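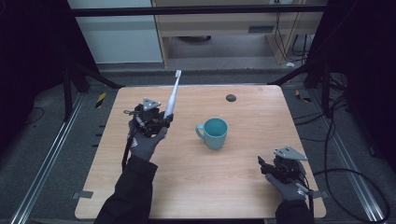
The student automation course at Ondau holds its open day on a Friday in August, and I went over from Husberg on the morning train. Room 408 belongs to the second-year project group. Their subject is teaching everyday handling tasks, and the chores are small ones. At the table the work was a toothbrush and a teal mug, with the toothbrush held upright in the left gripper and the right one still empty. Both grippers are worked by hand, with gloves on, and each carries a flat gray marker plate on top.

The group calls the project Zitoletti. By the time of my visit they had 1010 recordings saved and wanted 2125 before the end of term. A poster in the hall listed the tasks, mostly kitchen and bathroom jobs.

Next door, in 443, the robot club was getting ready for the Tóth cup. Their line follower kept leaving the track at the same bend – a wheel problem, they thought. I stayed for two runs.

Coffee was on the ground floor until three. The course takes applications at the front office, and the forms were on the table by the stairs.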